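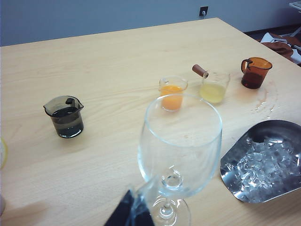
Meeting minutes – Manipulation group

Drinks table trials: gripper and wrist camera comparison
Tuesday, 2:00 p.m., Skalby lab, upstairs room
Chair: Ysaline Boyer
Present: hardware, controls, perception, data. Skisville office by phone.
Apologies: purchasing

1. Minutes of the last meeting

Accepted with one correction. Under item 4, the finger pads on order are the narrow type. The wide pads were dropped in the spring and should not have been listed.

2. Fingers on clear stemware

Hardware reported on the two sets of fingers, the Gachanja set and the Drestus set, both on the same arm and with the same controller settings. Each set was given 90 grasps on the wine glass, placed empty and upright on the pale wood table. A grasp counted as good if the glass was lifted, held for the full wait and put down standing.

The Drestus set had 18 failed grasps. Most were slips at the stem when the arm came in low. The Gachanja set did better at the stem but needs more clearance on the way in, and twice it nudged a neighboring glass before closing.

Controls asked whether the failures came from the fingers or from the approach angle. Hardware said the angle was fixed for both sets, so it may simply suit one set more than the other. Agreed to repeat the Drestus run with a steeper approach before anyone picks a winner.

There was some discussion about gripping at the bowl. Ysaline prefers the stem for this task because the glass has to be filled afterward and the fingers should stay clear of the rim. Skisville would like bowl grasps kept in the test plan as a second option. Left in for now.

3. Wrist camera

Perception went through stills from the wrist camera in its current position. The near finger comes up from the bottom of the view, large and out of focus, and covers part of the glass near the stem. That is the part the planner most needs at close range. The foot of the glass also runs out of the bottom of the view.

The second point was clear glass in front of other glass. With the wine glass standing ahead of the short glass of orange liquid, the rim of one passes across the other and the detector tends to join them into one object. The colored vessels give less trouble. The gray beaker and the amber jug were found in nearly every still, and so was the pitcher with the brown wooden handle.

Two proposals were put forward:

Move the camera bracket back and tilt it down, so that more of the foot is in view. Costs nothing but means a new calibration.

Add a fixed camera at the side of the table and use the wrist view only for the last part of the approach. Perception likes this one. Controls is worried about keeping two calibrations in step when the table gets bumped.

Agreed to try the bracket first. The side camera stays on the list.

4. Controller

Controls compared the stock controller with the force-limited one. The force-limited version closes more slowly – a full grasp and lift now takes longer than people want to wait for a drink – but the finger force at contact is steadier. Cycle time can probably be won back by speeding up the free motion and slowing down only near the glass.

The controller log now holds 495 grasps in all, counting the earlier runs on plastic cups. Data asked that the plastic cup runs be tagged separately before anything is averaged. Controls will do this.

Skisville asked if the same settings will be used for the full vessels. No, not without a separate test. The beaker, the pitcher and the jug each need their own force limit, and the jug has a loop handle that neither set of fingers has been tuned for.

5. Table condition and layout

Perception pointed out the wet patches on the wood between the amber jug and the steel ice tray. The patches are glossy and the depth readings over them are poor. Agreed that the table is to be wiped dry between runs, and that any run started on a wet table is marked in the log.

The layout will otherwise stay the same for the next round, with the vessels in a row toward the back, the wine glass in front and the crushed ice in the tray at the right. Hardware would like the orange glass shifted sideways to give the Gachanja fingers more room. Perception objected, as the overlap is a useful hard case. Compromise: half the runs with the glass where it is, half with it moved.

6. Next round

60 grasps per finger set, steeper approach, force-limited controller, new bracket position. Pouring is not part of this round. Ysaline does not want to mix a pouring test in with a finger comparison, and asked that requests for it wait until June.

Actions

Hardware – fit the bracket in the new position, check the Drestus pads for wear.
Perception – recalibrate, send round the stills with the joined detections.
Controls – tag the plastic cup runs, set the two-speed approach.
Data – add a field to the log for wet table.
Ysaline – ask Gachanja for the drawing of the slimmer fingertip.

7. Any other business

The spare finger screws are now in the top drawer by the door. The bench key should be returned to its hook at the end of the day.

Meeting closed at 3:10 p.m.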